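Home | Articles | Topics | Random page | Help
Print this page | E-mail this page

Darkbridge Open Day

The Darkbridge Open Day is a public demonstration of robot manipulation, held each January in the workshop hall of the engineering company Blomqvist in the town of Darkbridge. It is intended for school classes, families and small manufacturers of the region. The event is known mostly for its candy sorting table, on which a pair of robot arms handles wrapped sweets in front of the public.

Background

Blomqvist was at first a repair shop for packaging machines. The company later began to build its own test stations for the handling of small goods, and for several years customers could see these stations only by appointment. The idea of an open day came from Dumisani Gumede, an engineer who joined the company from the food industry and who was responsible for its gripping tests. In his proposal he wrote that people living near the hall "hear our compressors every day and have the right to know what they are for."

The first open day was small. It had 50 visitors, most of them relatives of the employees, and it offered one demonstration, which was repeated every half hour. Tea was served in the corridor, because the office was locked and the person having the key was traveling. In the following year the company invited the two schools of Darkbridge, and the number of visitors rose to 209. This remains the highest attendance in the records of the company, although the records for one later year are missing.

Organization

The event lasts one day, from morning until late afternoon. Visitors are taken through the hall in groups of at most 16 persons, each group with one guide. A complete tour has four stops: the machine shop, the gripping tests, the candy table and a small room with older equipment. Groups of children usually do the stops in the opposite order, so that the candy table comes earlier.

Registration is free. For the first two events it was done by telephone, and after this by a form at the reception of the town library. Children under eight must be accompanied by an adult. Visitors are asked to leave large bags at the entrance and to stay behind the marked lines while the arms are powered.

The guides are employees of Blomqvist who do the same work on normal days. They receive no prepared text. As a result, tours of the same stop can be quite different from each other, and some visitors have taken the same tour twice to hear another guide. A comment in the guest book complains that one guide spoke for the complete tour about cable routing. The comment under it, in different handwriting, says that this was the best part.

Demonstrations

Gripping tests

At the second stop, the guide shows how the shape of a finger influences what a gripper can hold. The fingers are changed by hand between trials. The material for these trials is common household goods such as sponges, batteries, spoons and rolled socks. Visitors may suggest an object from their own pockets, provided that it is not fragile. Keys are suggested most often. They are considered a difficult object because a bunch of keys changes its form each time it is lifted.

Candy table

The candy table is the main attraction. It was developed under the project name Brekance, and the name is still used by the employees for the station itself. The station consists of a wooden table with a black metal frame along its edges, to which two arms of the same type are mounted, one at each side. Each arm ends in a parallel gripper with two fingers. Bins with different kinds of wrapped candy stand in a row at the back of the table, and the space in front of them is the work area. 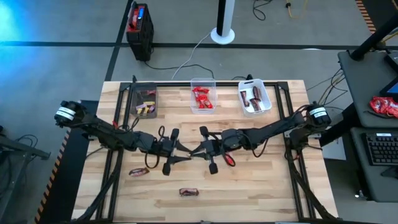

The choice of candy as a test object was made for practical reasons. Wrapped candy is cheap, it does not break easily, and it can be bought again in the same size. It is also more difficult than it looks. A wrapper is smooth and partly filled with air, so the fingers can close on the wrapper without holding the bar inside. Small pieces in a pile present another problem, as the arm has to take one and leave its neighbors in place. For bars that stand at an angle in a bin, the gripper must turn before it goes down.

Three tasks are usually shown. In the first, one arm takes a bar from the table and puts it into the correct bin. In the second, a bar is passed from one gripper to the other in the middle of the table. In the third, a visitor names a kind of candy and the operator starts the matching program. The passing task is the slowest and fails most frequently. The guides do not hide the failures. When a bar falls, the operator puts it back and the task is started again from the beginning.

Candy that was used in the demonstration is not given to visitors. A separate bowl is placed at the exit for this purpose.

Ririvico exercise

At one of the later events, a short exercise called Ririvico was added for older students. The participants write the steps of a handover on paper cards, and the guide then carries out the cards literally, using his own two hands as grippers. Most groups forget the card that tells the first hand to open. The longest set of cards so far had 19 steps and was written by a group of apprentices, who included a step for waiting. It is kept in the room with the older equipment.

Reception

The open day has been received well in the town. The local schools include it in their calendar, and one of them uses the Ririvico cards in its technology lessons. Some teachers have criticized that the time at each stop is too short and that in a group of full size the children at the back see little. In answer to this, the company put a low step along one side of the visitor area.

Among the manufacturers who came, the interest was mainly in the gripping tests. Gumede has said that they ask about speed first and the children ask what happens when it drops something, and that he prefers the second question.

See also

Gripper
Handover (robotics)
Packaging machine

Article last changed 2020-06-25

Print this page | E-mail this page

This site uses cookies to remember your reading settings. By continuing to use the site you accept this. OK | More information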